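La mano no suelta la caja cuando la tarea ya ha terminado

Foro de ayuda > Manipulación > Fallos y seguridad
Publicado el 25 de noviembre de 2018

Ravindra Tomar

Hola a todos. Llevo un par de tardes peleándome con esto y ya le he cogido manía personal, así que vengo a pedir ayuda antes de hacer algo que conste en mi expediente.

Tenemos un brazo con mano articulada haciendo una tarea de lo más tonta: coger una caja azul, llevarla a un armario de madera con dos puertas y dejarla en su sitio. El agarre va bien. El trayecto va bien. El problema es la despedida. El programa (Orkon, versión 2, con el planificador que trae de serie) anuncia muy contento «tarea completada», pone el indicador en verde y la mano sigue agarrada a la caja como un niño a la barandilla del dentista. Luego el brazo se retira a su posición de reposo y, claro, se lleva la caja puesta. La última vez la arrastró por el tablero, la paseó por delante del armario y la tiró al suelo. Indicador verde todo el rato.

De 14 intentos me ha fallado en 9. Los que salen bien no los sé explicar, lo cual me preocupa más que los otros.

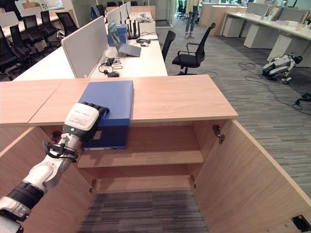

Lo que he probado hasta ahora: recalibrar los dedos, bajar la fuerza de cierre, cambiar la caja por otra igual, reiniciar todo, reiniciarlo otra vez con más convicción. También miré si era el cableado de la muñeca, porque en febrero tuvimos un falso contacto que daba síntomas parecidos, pero la lectura de los motores llega limpia. En el registro aparece la orden «abrir» enviada y confirmada. Confirmada por quién, no lo sé, porque los dedos no se enteran.

Y una segunda cosa, que me ha señalado una compañera con bastante razón: cuando el brazo se va con la caja, pulsar la parada en la tableta tarda una eternidad en hacer efecto. ¿Eso es normal? Trabajamos en una oficina abierta, con gente que pasa por el pasillo con un café y sin mirar.

Gracias de antemano. Si alguien me contesta «¿has probado a reiniciar?», sabré dónde vive.

Gelard

Prueba a actualizar el firmware de la mano. A mí me hacía una cosa rara y se me quitó. Bueno, la mía era otra mano. Y no cogía cajas, enroscaba tapones. Pero por probar...

Shirley Carrier

Ravindra, lo del reinicio no te lo digo, tranquilo.

Empiezo por lo segundo, que es lo serio. No, no es normal, y no deberías seguir haciendo pruebas así. El botón de la tableta va por la red inalámbrica y se pone a la cola detrás de todo lo que el planificador tenga pendiente. Es un botón de «cuando puedas, por favor». La parada de emergencia tiene que ser física, cableada, actuar sin preguntarle nada al programa y estar al alcance de la mano de quien vigila. De la mano humana, se entiende. Y antes de instalarla, piensa qué debe hacer la pinza cuando se corte la energía: en algunos modelos se queda cerrada, en otros se afloja y te suelta lo que lleve encima donde le pille. Compruébalo con la caja vacía y a poca altura. Mientras tanto, velocidad mínima y el pasillo cerrado con unas sillas, que en una oficina nunca faltan.

Ahora, el agarre. Apostaría a que la confirmación que ves en el registro es la de «mensaje recibido» y no la de «dedos abiertos». El módulo de control contesta en cuanto le llega la orden, el planificador se da por satisfecho y lanza la retirada. Si la retirada empieza antes de que los dedos hayan tenido tiempo de abrir, entra en juego el modo de mantener agarre durante el movimiento, que vuelve a apretar para que no se caiga la pieza. O sea, que tu mano hace exactamente lo que le pides, solo que le pides dos cosas. Eso explicaría también los intentos buenos: unas veces gana la apertura y otras gana el apretón.

Haz lo siguiente, en este orden:

Desactiva el mantenimiento de agarre en el tramo de retirada.
Mete una espera que dependa de la posición leída en los dedos. Un temporizador a ojo te va a funcionar hasta el día de la visita.
Añade una condición de fallo: si los dedos no están abiertos pasado el plazo, el brazo se queda quieto y avisa. Quieto, no «vuelve a reposo».
Revisa dónde sueltas. Si una parte de la caja queda sin apoyo por delante del borde, abrir bien tampoco te salva, te la encuentras en el suelo igual y le echarás la culpa a los dedos.

Lo del firmware yo lo dejaría para el final. Si cambias eso y lo otro a la vez, no sabrás qué lo ha arreglado.

Triệu

Confirmo lo que dice Shirley, nos pasó lo mismo con un montaje para Flolis, con botes en lugar de cajas. Era el mantenimiento de agarre. Tardamos bastante más que un par de tardes en verlo, y hubo un bote que llegó a la impresora.

Añado una cosa: en Orkon, al actualizar, esa opción se vuelve a activar sola. Apúntatelo en un papel pegado al monitor —en el nuestro sigue, con la letra ya medio borrada— y míralo después de cada actualización.

Ravindra Tomar

Desactivado el mantenimiento y puesta la espera por posición: 9 intentos seguidos sin llevarse la caja. La seta de emergencia está pedida y hasta que llegue no se mueve nada más. El pasillo, cerrado con sillas. Ya se han quejado los del café.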